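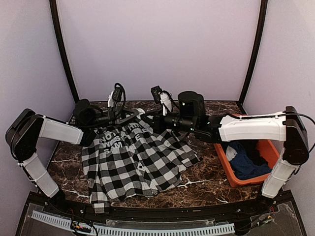

Two arms over the dark marble-patterned tabletop.

Hi, I'm Milagros Lucero, and I run Somogyi, a small language school above a bakery in Pirnberg. We teach Hungarian to grown-ups! Some of them have a grandmother who spoke it, some married into it, and a few just heard it on a train and got curious (I love those people, they always do their homework).

I should say right away that I'm not Hungarian. I came to the language at twenty-six with a suitcase, a job I didn't like and a neighbor, Gizella Farkas, who talked to me over the fence every morning whether I understood her or not. For months I said yes to everything. I said yes to a dog once. But somewhere in that first January I caught a whole sentence, start to finish, something about the gas bill, and I was so happy I had to go back inside and sit down.

So that's how we teach, more or less. You hear a lot before you have to say much, and the things you hear are things people really say: the gas bill, the bus, what's wrong with the soup. Grammar comes along too, don't worry, and yes, we do the cases, but we do them a little at a time and with plenty of coffee.

There are 5 levels. Level 1 is for people who know nothing at all, and I still teach it myself because it's my favorite. Hajnalka Rácz has levels 2 and 3. She's from Pécs, she's fast, she's very funny, and she will make you sing. Győző Veres takes the upper two, where you get to newspapers and short stories and a fair bit of arguing. If you're not sure where you belong, come in and chat with one of us for twenty minutes and we'll work it out together. If we put you in the wrong group you can switch in the first two weeks, and people do that all the time.

Groups are small, up to 5 people, and they meet in the evening. We also have a reading circle called Sukovent (long story, it started as a typo on a poster and we got attached to it). Gizella hosts it, she's eighty-one now and still doesn't slow down for anyone. You can bring a friend who doesn't speak a word, as long as they like cake.

Our lending shelf has grown into a proper library, mostly thanks to Ottó Bodnár, who gave us his collection when he moved to a smaller place. Novels, cookbooks, a lot of chess, kids' books that are perfect for beginners, and 2 big dictionaries that live on the front desk and don't go home with anybody. Everything else you can borrow for a month. Please don't write in the cookbooks, though I'll admit the ones with old notes in the margins are the ones I take home.

We don't do exam prep, and we don't do kids' classes right now. Families ask a lot, so I'm hoping to try a Saturday-style group for parents and children together once I find the right teacher. If that's you, write to me!

The door is the green one on the left of the bakery, then up the stairs. Ring twice, the first ring never seems to reach us over the mixer downstairs.

Contact: Somogyi Language School, Pirnberg, ext. 3302 | © Somogyi | Back to top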